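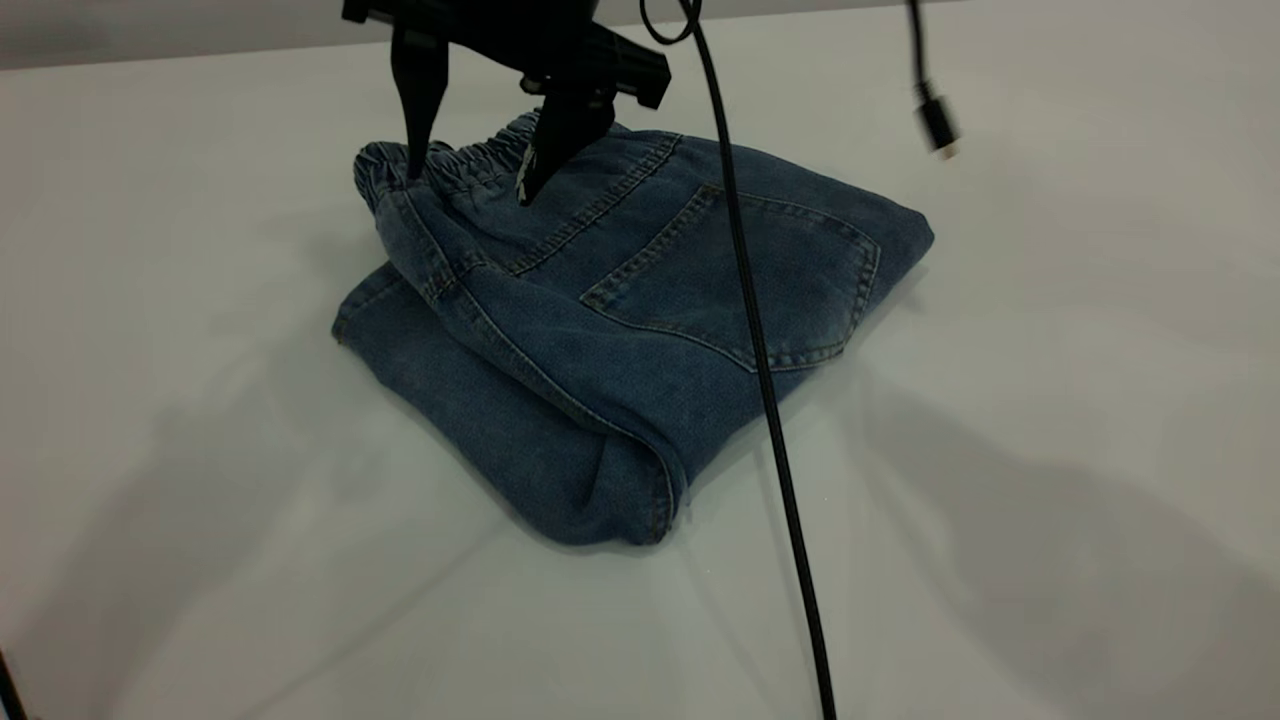 Gumine Folding Records, version 3

README and data card

Gumine is a small table of measurements of children's clothes, laid flat and then folded. It was made for the clothing library Farah, where families borrow clothes by size and bring them back when the child has grown. The shelves at Farah are narrow, and we needed to know how thick a folded garment becomes before we ordered the new boxes. Later, other people asked for the numbers, so we cleaned the table and wrote this file.

What is in the table

The table has 136 garments. Of these, 87 are pants and the others are shirts, sweaters and dresses. There are 300 fold records, as many garments were folded more than one time, in a different way or by a different person.

The pants are mostly denim with an elastic waist. If you are interested in baby clothes, this table will not help you very much. Everything smaller than toddler size was left out, because such pieces are kept in bags at Farah and are not folded.

Files

garments.csv has one line for each garment
folds.csv has one line for each fold record
notes.txt has free remarks, in the order they were written
README.txt is the file you are reading

Columns in garments.csv

garment_id: a short code, also written on the paper label in the storage box
type: pants, shirt, sweater or dress
fabric: denim, jersey, knit, woven cotton or other
waist: elastic, button, drawstring or none
length_flat: the longest measure of the garment when it lies flat, in centimeters
width_flat: the widest measure when it lies flat, in centimeters
fading: none, knees, seat or all over
pockets_back: yes or no

Columns in folds.csv

garment_id: same as above
method: half, thirds or roll
face_up: front or back, meaning the side of the garment which is on top after folding
height: thickness of the stack at the highest point, in centimeters
footprint: length and width of the stack, with an x between them
held: yes if the fold stayed closed for one minute without a hand on it, otherwise no

How the pants are laid out

Before the first fold the pants are placed on a plain, light table. The waistband goes to one side and the leg openings to the other side. We do not ask that the garment is parallel to the table edge. A diagonal position is fine, and for a longer pair it is more comfortable.

The legs are brought side by side. A small overlap between the legs is allowed, and we do not correct it. The length is measured from the top of the waistband to the hem of the longer leg. If the knees are faded, compare the two pale areas before you fold. When they are at the same place on both legs, the legs are usually well aligned. With dark, even denim you must look at the hems instead.

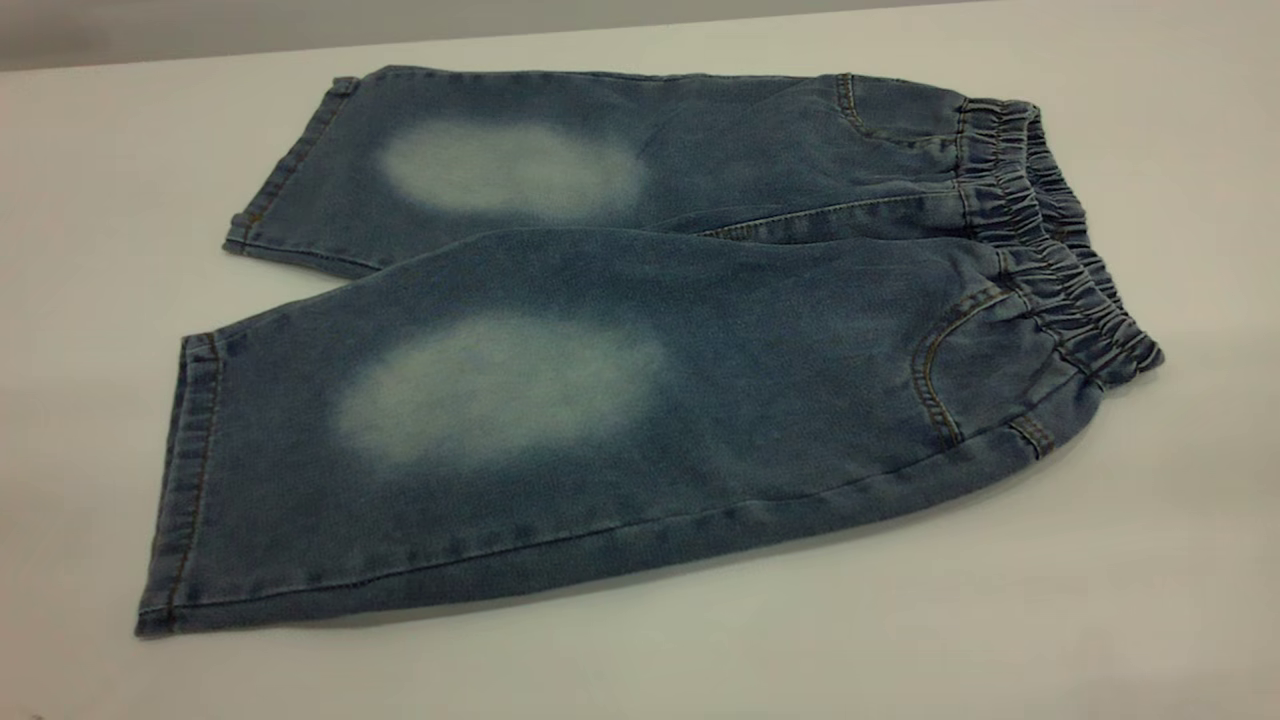

The waistband problem

An elastic waistband does not lie flat. It is gathered into small ruffles and it curves, so the width at the waist depends on how much you pull it. In the first version of the table some people pulled and some did not, and the values could not be compared. From version 2 the rule is simple: smooth it once with the palm, do not stretch it, and measure what you get.

After folding, the waistband often curls over at one end. Please leave it so. The value in the column height includes the curl if the curl is the highest point. More often the highest point is at the opposite side, where the denim bends back on itself and makes a rounded edge.

Which side is up

For pants with a back pocket, Farah prefers the back side up. The pocket and the yoke seam are easy to recognize on the shelf, and the contrast stitching on jeans helps to see if the stack is straight. The knees are then hidden, and faded knees cannot be checked without opening the fold. For this reason the fading is recorded in garments.csv and it is not repeated in folds.csv.

Fading is not treated as damage. Many children's jeans are sold with pale knees, and we have no means to say which fading comes from the factory and which one from wearing. The column says only where it is.

Things to be careful about

1. The method "thirds" was used in two meanings during January. Some records are folded in thirds across the length, others first in half by the leg and then in thirds. The second kind has the word "leg" in notes.txt.

2. The column held is not reliable for sweaters. One minute is too short for thick knit, which opens slowly.

3. Height was measured with a wooden ruler standing on the table. The ruler has no marks between the half centimeters, so please do not read more precision into the numbers.

4. Garments with the fabric "other" are mixed. We would not make an average from them.

Changes

Version 3 adds the column pockets_back and removes the color column. The color names were too different from one person to another. What was "dark blue" in the morning became "indigo" in the evening.

Version 2 adds the waistband rule and repeats all measurements of pants with elastic waist.

Use and contact

You may use and change the table freely if you mention Gumine as the source. The box sizes calculated from it are kept separately in the Ziltis sheet, and they are not part of this package. Questions and corrections can be sent to the project page on Skavix. Please write the garment_id in the first line of your message.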